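I have been looking after the cap cell at Stisthorpe since March, and I'd like to put in a good word for the dullest part of the job, the ten minutes of setting up before anything moves. People visit us and ask about the software (always the software!) and I do my best to answer, but my heart is down at table height, with the clamps and the cables and the bolts.

My first weeks here were spent believing that a careful machine could make up for a careless bench. I had come over from the old Trilturen line, where everything was bolted to everything else, and a bench that people could lean on and borrow things from seemed rather relaxing. Then we lost most of an afternoon to a shelf that had crept a finger's width to one side, and I went home cross with the arm, which had done just what it was told.
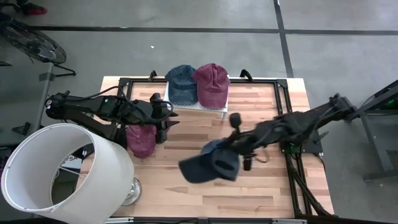

Cables are where I would ask any newcomer to start, before they so much as glance at a screen. They're patient things and they'll wait months to catch you out. A cable needs enough slack for the furthest reach the arm will ever make, and yet not so much that it flops into the work or drags on the wood, and the only way I know to judge it is to stand there and watch it while the arm is moving. On ours there's a loop arching over the left arm and a thinner one that sags under the forearm of the right, and that thinner one gets my eye every time the arm swings across with a cap in its grip. I like a sag. A cable pulled straight is a cable that is being bent hard somewhere else, usually just where it goes into the joint, where you can't see it without a torch and a bad back.

I do know the argument on the other side, and it's a fair one. A colleague at Bullalano put it to me over a very long lunch: if a cell has to be fussed over each morning then it isn't finished, and all that fussing hides the faults that ought to be designed out. She'd have fixed stops for everything and a checklist of 7 lines, signed and filed. I have nothing against stops. We fitted some ourselves, and our list has 10 lines on it, most of them mine. But a list only asks about the troubles you've already had, and I've never found a better way of meeting the new ones than pottering round with a cloth in my hand.

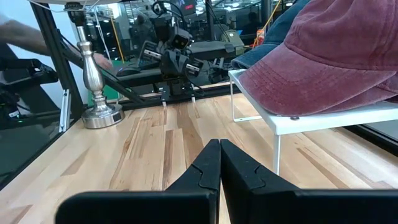
Gripper fingers deserve more of this pottering than they get. They're the one part that touches the work all day long, and they go out of true so gently that you stop noticing, rather like the heel of a shoe. I close them slowly and look at the tips from the front, and with ours nearly shut there's a thin gap with a sliver of wood showing through it, and I look at whether that sliver has the same width all the way along. If it's wider at one end, I get the small driver out. Caps are forgiving, being soft, and that makes it worse in a way, for a slightly crooked finger will go on picking them up for weeks before it drops one.

Our log has 275 entries in it now, and I went through the lot one wet evening with a pot of tea. Of those, 67 were things I'd call proper repairs. The rest were nips and tucks: a screw turned, a clamp moved back, a tie snipped and done again. When the people from Salinas wrote to ask what they should budget for in their own cell, I told them to set aside the time of one unhurried person, every morning, and to let that person be a little bit boring about it. They wrote back asking which software we use.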